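Comparar dos pares de dedos en una tarde

Guía rápida, sin teoria. Vale para Dasley y para Adik, el montaje es igual.

1. Apagar el brazo. Poner los dedos, apretar, encender.

2. Abrir y cerrar 3 veces en vacío. Si roza, volver al punto 1.

3. Elegir piezas. Una rígida y larga, otra blanda. La blanda engaña: se tuerce, cuelga, y el controlador cree que ya cerró.

4. Coger, levantar, esperar 8 segundos, soltar. 11 intentos por pieza. Mirar desde la cámara fija y desde la de muñeca — cada una se pierde algo.
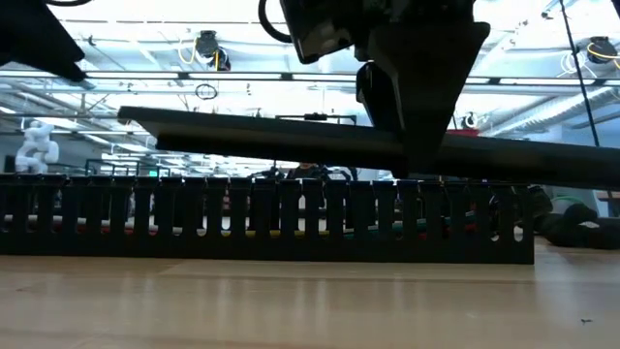
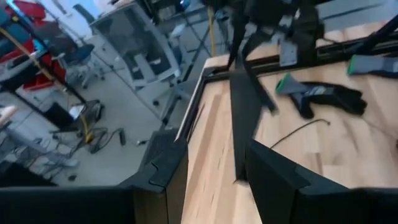
La barra negra en la fija, la cinta colgando en la de muñeca.

5. Apuntar fallos por tipo: resbala, gira, no cierra. Nada de "regular".

6. Cambiar dedos y repetir con la misma fuerza. La misma!! Taner Işık la subió a mitad de prueba y hubo que tirar 19 intentos.

7. Guardar los vídeos con el nombre de los dedos, tambien los malos.

Falta la parte de calibración, la subo el martes.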